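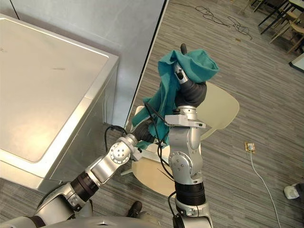 Last changed: 28 Aug 2018

Contents | Previous chapter | Next chapter | Glossary | Index

Chapter 4
Water in Cloth

4.1 Why cloth holds water

Every household knows that a cotton towel takes a long time to dry and a nylon raincoat takes very little. In this chapter we study the reasons. We shall need only the ideas from Chapter 2 about evaporation, and a kitchen balance that can show single grams.

A piece of cloth can hold water in two ways. Some water sits in the spaces between the threads, where it is held by surface tension. Other water enters into the fibre itself. Cotton, linen and wool take water into the fibre easily. Polyester takes almost none. For this reason a polyester shirt may feel dry to the hand soon after washing, while a cotton shirt of the same thickness still feels cool and heavy.

We call the first kind free water and the second kind bound water. The two names will be used in all the exercises, so please learn them now.

4.2 The water ratio

Apinya Petchrat, who taught this course before me, used to begin with a cotton bath towel and a balance. I keep her numbers here because they are easy to work with. The dry towel had a mass of 309 grams. After it was soaked in a basin and lifted out until it stopped dripping, it had a mass of 937 grams. The water in the towel was therefore 628 grams, a little more than twice the mass of the dry cloth.

The water ratio is the mass of water divided by the mass of dry cloth. For the towel it is 628 divided by 309, or 2.03. The ratio has no unit. It lets us compare a towel with a handkerchief, although their sizes are very different.
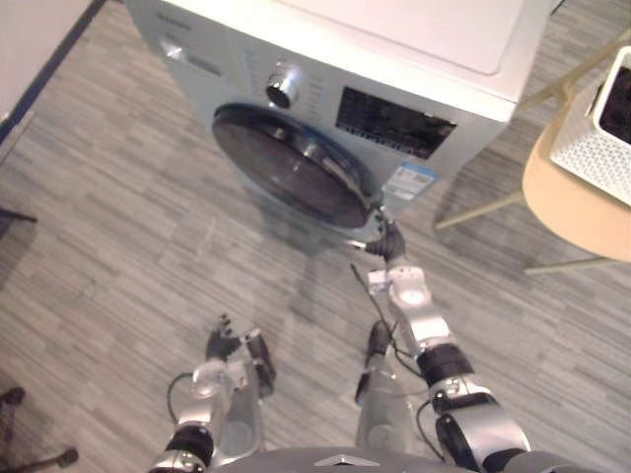
To lower the water ratio we may squeeze, press or spin the cloth. These methods remove free water only. Bound water does not leave the fibre by such force, and it must be removed by evaporation. Spinning is the cheapest of the methods when it is measured by the energy used for each gram of water, and for this reason it should come before any heating.

4.3 The two stages of drying

When wet cloth hangs in moving air, its mass falls at first by nearly the same amount in each minute. During this stage the surface stays wet and the air decides the speed. Later the surface becomes dry in places, and water must travel from inside the threads. The speed then becomes slower and slower. Students often stop their measurements too early and miss this second stage completely.

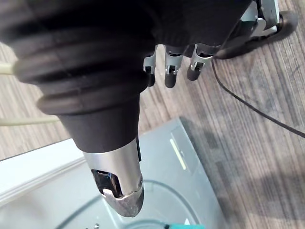
Warm air shortens both stages, but not equally. In the first stage, more air movement can help as much as a higher temperature. In the second stage, temperature matters more. Too much heat will damage wool and some synthetic fibres, so the label of the garment should be read before anything else is decided.

Air that already carries much vapour is a poor drying agent at any temperature. In the village of Udham, where Panya Hemmin made the May measurements used in Section 4.6, a sheet on a shaded line needed longer after rain than on a clear morning, although the thermometer showed 30 degrees on both occasions.

Before you continue, weigh a dry cotton handkerchief and write down its mass. Wet it, squeeze it by hand and weigh it again. Hang it indoors and repeat the weighing every 21 minutes until two results are the same. Keep the table. You will draw the graph in Section 4.4.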